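Jilthorpe Dog Pages
Home | Poems | Making Books | Readers' Dogs | Contact
Search this site...
Posted in August by M. Stamatopoulos

How to put together a little book of poems about your dog

I get asked about this a lot, mostly by people who have a folder full of dog poems on their phone and no idea what to do with them. I was the same! My first one, Mergate (named for the street where we walked every night), took me 49 poems and a lot of crossing out, and I'd do it differently now.

Start by printing everything. Yes, on paper, even the bad ones. Lay them on the floor and read them out loud, preferably with the dog in the room. You'll hear right away which ones drag. I kept a pile for "yes," a pile for "maybe," and a pile under the dog, who had picked her own.

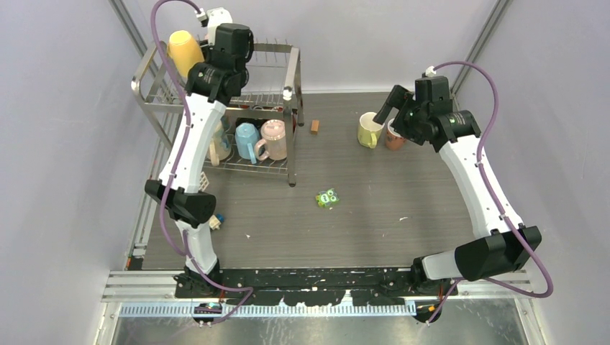 Next, look for a thread. It could be a year of walks, or one move across the country, or a puppy getting old. If two poems say the same thing about wet noses, keep the better one and put the other away. I sorted mine into 6 sections and gave each one a plain title like "Breakfast" or "The Vet." Fancy titles can wait for your second book.

Now type it up. Use one font, leave plenty of white space, and start every poem on a new page. A short poem looks lonely at first, but you get used to it, and readers seem to like the breathing room. My whole book came to just under 3000 words, so please don't worry about yours being too thin.

Then write the introduction, and write it last. Say who the dog is, how you met, and what she's like on a rainy day (mine refuses to go past the porch). I'd keep it to a page. My first draft ran to 1000 words and most of it was about a couch.
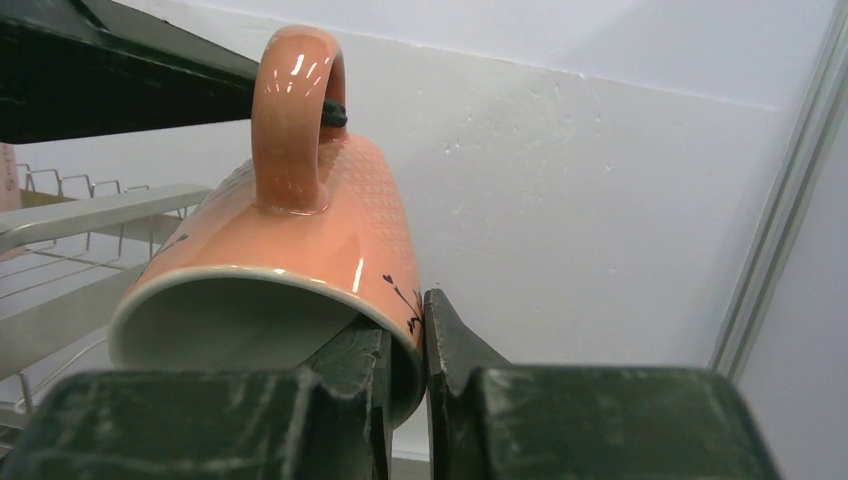

Coral-pink mug with a dotted pattern, on its side.

For printing, order a single proof copy before anything else. I used a small shop called Pleladstead and found two typos and a missing last line in the proof, which would have been awful in a whole box of books. Read it with a pencil, leave it alone for a few days, then read it again from the back page forward.

Once it's fixed, order a small batch. Give the first copies to the people who know the dog, and ask the vet's office if they'd like one for the waiting room. Ours got chewed in the first week and I had to bring them another.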